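I have been buying second-hand books on the Romans for most of my adult life, and I'd like to put in a kind word for the plain old introductory survey — the sort of paperback that gets you from Romulus to the last emperor in 500 pages and never once pretends to be the final word. Nayeli Maldonado, who taught me Latin at night school, used to hand them out like lollies.

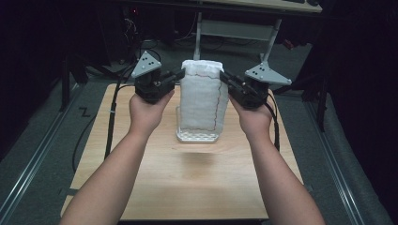 My favourite chapters have always been the ones on ordinary work. Give me the fullers and the weavers over another siege, please! Hold a plain white cloth by its two upper corners and you're in a posture any Roman laundry hand would have known, and yet so many newer histories hurry past all that to get back to the senators. I do think it's a shame.

Leopoldo Sandoval tells me I'm being sentimental, and that the old surveys skipped the laundries too. He's partly right — my copy gives them 7 pages. But they're lovely pages, and I've lent them to half of Undelcombe and would happily lend them to you.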